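3.2 Collection of demonstrations

Demonstrations were gathered at our Kumham site with a hand-held gripper, so no robot arm was needed at this stage. Operators worked at a panelled table, and one camera on the gripper recorded the fingers and the surface between them. A second view was taken from head height. We collected 2,951 episodes and kept 1,128 after review – the rest had dropped images or poor tracking. A further 100 were set aside for testing and played no part in training. Labelling was finished in April.

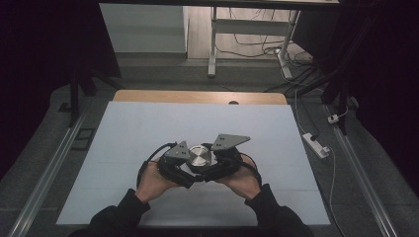
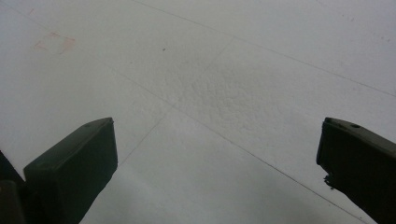 Figure 4. Gripper held in both hands over the work surface (first image); view from the gripper camera with the fingers spread and nothing held (second image).

© Liltmont Robotics Group | Contact | Back to top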